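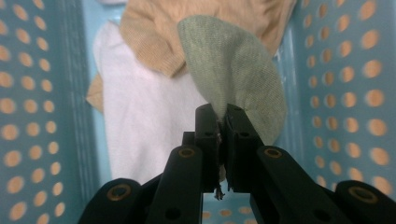 Research Methods for Local Government
Unit 6: Resident surveys — sampling, fieldwork and reporting

Handout for the session on 04/09/2018. Read sections 1 to 4 before class. We will work through section 5 together.

1. What a resident survey is for

A council usually commissions a resident survey for one of two reasons. The first is to track satisfaction with services over time. The second is to inform a particular decision, such as a change to bus routes or library hours. The two call for different designs, and a lot of wasted money comes from trying to do both with one questionnaire.

A tracking survey needs the same questions, in the same order, asked the same way each time. If you change the wording of a question, you have started a new series. A decision survey needs detail on one topic and can be thrown away once the decision is made.

Before writing any questions, get the client department to say in one sentence what they will do with the results. If they can't, go back and ask again.

2. Who counts as a resident

The term looks simple and causes trouble in almost every project. Check these points with the client:

Lower age limit. Sixteen and eighteen are both common.
Students with a term-time address in the area.
People in care homes, hostels and barracks. Address-based samples usually leave them out.
People who moved in after the address list was drawn.
Second-home owners. In a place like Zutcombe, this group can be large enough to shift the results on parking and local taxes.

Write the definition into the project specification and repeat it in the final report.

3. Choosing a sample

Random address sample. Every address on the list has a known chance of being picked. It is slow and expensive, but you can work out a margin of error and defend it. At each address you also need a rule for picking one adult. The usual rule is the adult with the next birthday. In postal surveys many households ignore the rule, and whoever opens the mail fills in the form.

Quota sample. Interviewers are told how many people to find in each age, sex and work-status group. It is cheaper and quicker. The weakness is that the people who are easy to find may differ from the rest of their group.

Open online survey. Anyone with the link can answer. Treat this as consultation. The results tell you what the people who answered think, and no margin of error should be attached to them.

Citizens' panel. A standing list of people who have agreed to be surveyed. Useful for quick work. Panels age and thin out, so plan to replace part of the membership every year.

4. Response rate and bias

A high response rate is good but does not settle the matter. What counts is whether the people who did not answer differ from those who did on the things you are measuring. Compare your returns with census figures for age, sex, housing tenure and ward. Younger renters are nearly always short.

Weighting can correct for some of this. It works badly when a group is very small, as a few people then stand in for hundreds. Look at the largest weights before you accept them — anything above 3 should be checked and mentioned in the technical note.

Reminders do more for response than prize draws in most postal work. Budget for two. Leave time for late returns, and avoid fieldwork that runs across an election period.

5. Worked case: Kirkance and Bustthorpe

Kirkance and Bustthorpe are neighboring districts that share a waste collection contract. Both asked residents whether they were satisfied with the service. Kirkance used a random postal sample and reported 74 percent satisfied. Bustthorpe put an open survey on its website and reported 84 percent. A report to the joint board said that Bustthorpe residents were happier with the service.

Discuss in pairs:

Can the two figures be compared at all?
Bustthorpe left "don't know" answers out of its base. Kirkance kept them in. Which way does this push each figure?
The Bustthorpe survey was promoted in an email to people who had signed up for garden waste collection. What does that do to the result?
What would you have written in the report to the board?

6. Reporting

Give the base size under every chart. Don't report percentages for subgroups below the minimum base agreed with the client. Use whole numbers; decimal places suggest a precision the survey does not have. Put the full questionnaire in an appendix, including the instructions to interviewers.

Keep open comments separate from the percentages. Code them to a frame, with a second person coding a share of them as a check, and remove anything that could identify the writer — street names are the usual slip.

7. Assignment

Read the Sutherland case file in the course folder. Write a sampling plan of no more than 15 paragraphs for a survey of residents on the closure of a leisure center. State your definition of a resident, your method, your plan for nonresponse and one thing the survey will not be able to tell the council. Due at the first class in November. Late work needs prior agreement.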